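How I Fold and Put Away Bedding (Without Losing a Whole Afternoon)

I used to be a stuff-it-in-the-closet person. Sheets, duvet covers, the spare blanket, all of it went in as one big lump and I'd lean on the door until it clicked. Then we moved to a smaller place with exactly one linen shelf, and I had to learn to fold. It takes me about 20 minutes now for two beds, and I do it right on top of the mattress!

What you need

A made bed (or at least one with the comforter pulled flat), your clean laundry, and some kind of bin or bag for the spares. I use two zip bags from Ferrand that I bought years ago, but an old pillowcase does the job too.

Step 1: Sort before you fold

Dump everything at the foot of the bed and pull out the sets. Top sheet, bottom sheet, pillowcases. If you have three sets of white sheets in two sizes, like me, put a dot of laundry marker on the tag of the bigger ones. I did that last July and I haven't opened up the wrong sheet since.

Step 2: Flat things first

Lay the sheet out and smooth it with your forearm, not your fingertips (so much faster). Fold it in half the long way, then in half again, then thirds. If the edges don't line up, shift the top layer a little and keep going. It's a sheet.

Step 3: The fitted one

Put a hand in each of two corners on the same short side. Bring your hands together and flip one corner over the other so they nest. Do the same with the other two, then tuck all four together. Lay it down, fold the elastic edge in toward the middle, and you've got something close to a rectangle. Mine is always a bit lumpy on one side — I put that side toward the wall.

Step 4: Big pieces with a light side and a dark side

Anything with two colors is easier, because you can see right away if you've twisted it. Give it one good shake over the bed and let it drop.

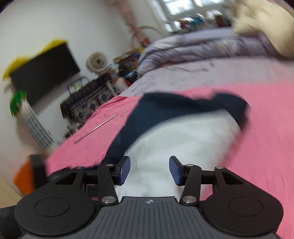 Then decide which color you want on the outside and stick with it for the whole stack. I go with the dark side out, because the top of the pile gets dusty and it shows less. Fold toward yourself, press the air out with your palms, and fold again. For thick blankets I stop at three folds and roll the rest.

Step 5: Put it away

Slip each set inside one of its own pillowcases, open end to the back of the shelf. Heavy stuff goes on the bottom. Leave a hand's width at the top so you can pull one set out without dragging the others along — and if a bag won't zip, take out a blanket and leave it on the end of the bed.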